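Getting toothpaste off a marble coffee table, and what to do with all the stuff on top

tableladywesudex
Posted in Living Room, March

Hi all! We inherited a big marble-topped coffee table (cream base, scrolled legs, shell carving in the middle, the whole palace look) and I love it, but it has turned into the place where every single thing lands when people come back from a trip. Gifts, toothpaste, phones, fruit, tissues. Last week a tube leaked and I found a dull white patch about 3 inches across, right by the rounded edge. Wiping with water took off the crust but the patch is still there. Is it a stain or did I ruin the polish? And how do you all keep a table like this clear without being mean to your relatives?

3 replies

Sombatkul82

Sounds like etching or fine scratching to me. Toothpaste has a mild abrasive in it, so it dulls the shine and there's nothing left to wipe off. Whatever you do, skip vinegar and lemon! Try this: wash with a drop of dish soap and warm water, dry it well, then look at it sideways with a lamp on. If the patch only shows up in that light, a marble polishing powder on a damp cloth usually brings it back. If you can feel it with a fingernail, call a stone person. I paid for one once and didn't regret it. I'd test the powder near the back first, where the tissue box sits or whatever. 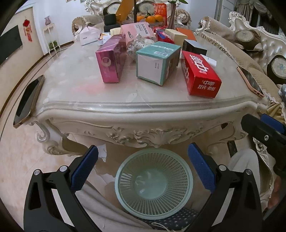

Amora_at_home

My own coffee table on a regular evening, so I can't preach about clearing it, lol. Red toothpaste carton right up near the front edge, oranges at the back, boxes everywhere in between. What I can tell you is that toothpaste stays in its carton until it goes to the bathroom, and fruit stays in a bowl, always, because orange juice on marble is way worse than toothpaste (ask me about the old side table). I also put felt dots under anything heavy, like the plant vase.

For the relatives, I gave up on rules and got a big tray. Things that land on the table go in the tray, and when the tray is full it gets carried to the hall closet before bedtime. It mostly works. Phones are hopeless, they just live there. And get the table sealed if you haven't, it won't stop etching but it buys you time with coffee and tea.

Lallavton

just put a glass top on it. my aunt did and she's had 1000 cups of tea on hers

tableladywesudex

Thank you!! Did the lamp thing and it only shows from the side, so I'm ordering the powder. Not doing glass, sorry, I like touching the marble too much. Amora, how big is your tray?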